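Goscombe Drasico Teach Kit
Hand guiding and remote demonstration for single-arm cells

Overview
The Drasico kit records a task while a person performs it through the arm. Two input modes are supported. In hand guiding, the operator holds the wrist and moves the arm directly with the joints in gravity compensation. In remote mode, the operator moves a Yen leader handle and the arm follows. Both modes write the same file format, and a single demonstration may switch between them at any pause.

Recording
Joint position, gripper opening and wrist force are sampled at 125 Hz. Video from up to 2 cameras is stamped against the same clock. A foot pedal starts, pauses and discards a take. Discarded takes are kept in a separate folder until the session is closed.

Storage holds 1000 takes before export is required. Export is by Ethernet or USB.

Remote mode
Motion scaling is set per axis. Use a low scale for slots, lids and handles, and full scale for travel between stations. If the link drops, the arm holds position and the gripper keeps its last commanded force. Re-engage by matching the leader handle to the arm pose; the status light turns steady when the two agree.

Workspace setup
Fix the mount before placing any objects. Run the reach check with the gripper closed, then again fully open. Cables need enough slack for full wrist rotation.

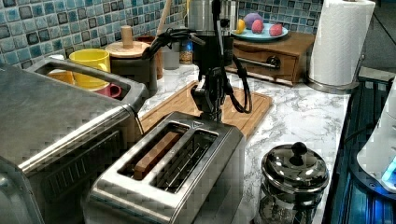

Objects of different heights should be entered as keep-out volumes if they will not be handled during the task. Volumes apply in remote mode only. In hand guiding the arm gives a vibration warning at the boundary and does not stop.

Reflective metal and glass can disturb depth readings. Set the depth filter to High for these surfaces and repeat the camera calibration.

Ordering
Part 464: controller, foot pedal, Yen leader handle, cable set
Gripper and mount sold separately. The Grillovach mount requires adapter plate B.

Technical contact: Natália Dvořáček
Orders and returns: Kofi Antwi

Page revised 2020-03-08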